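Before you buy software or equipment that takes over part of a job, write down what the job consists of. Job titles are too broad for this. "Accounts clerk" tells you nothing about which hours of the week could be handed to a machine and which couldn't.

These steps work for a team of up to 20 people. Larger departments should split into groups first and do each one separately.

## 1. Pick one role

Start with a role that at least two people hold. You'll get a better list when you can compare answers. At Gemcombe, Treasa Ní Chonaill started with order entry, where 2 people handled 700 orders a month between them.

## 2. Keep a task log

Ask each person to note every task for two weeks. A shared spreadsheet is fine. You need four columns:

- Task, starting with a verb ("match invoice to delivery note")
- Minutes spent
- How often it comes up
- What went wrong, if anything

Tell people what the log is for before they start. If they think it's a performance review, the short breaks and the phone calls will disappear from it and your totals will be off.

## 3. Sort the tasks

Mark each task with one letter.

- **R** for routine: same input, same output, written rules
- **J** for judgment: someone weighs things up or makes an exception
- **P** for people: the task is mostly a conversation
- **H** for hands: something has to be picked up, moved, fitted or checked by touch

A task that seems to need two letters is usually two tasks. Split it and log the minutes for each half.

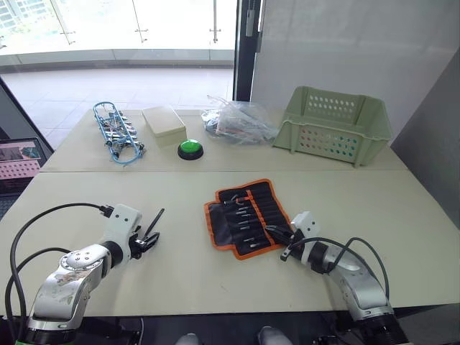

## 4. Work out the savings

Add up the monthly minutes for the R tasks only. In the order entry log they came to 1000. Then take off the time someone will spend checking the results — new users often leave this out. If a tool gets 85 percent of entries right, a person still has to find and fix the rest.

Don't count H tasks as savings at this stage. They need a separate costing that includes floor space, training and maintenance.

## 5. Decide where the time goes

Write down what the freed hours will be used for, and show it to the people in the role. Bram Meijer's template has a column for this next to the savings figure. Repeat the log six months after the change, using the same four columns, and keep both copies.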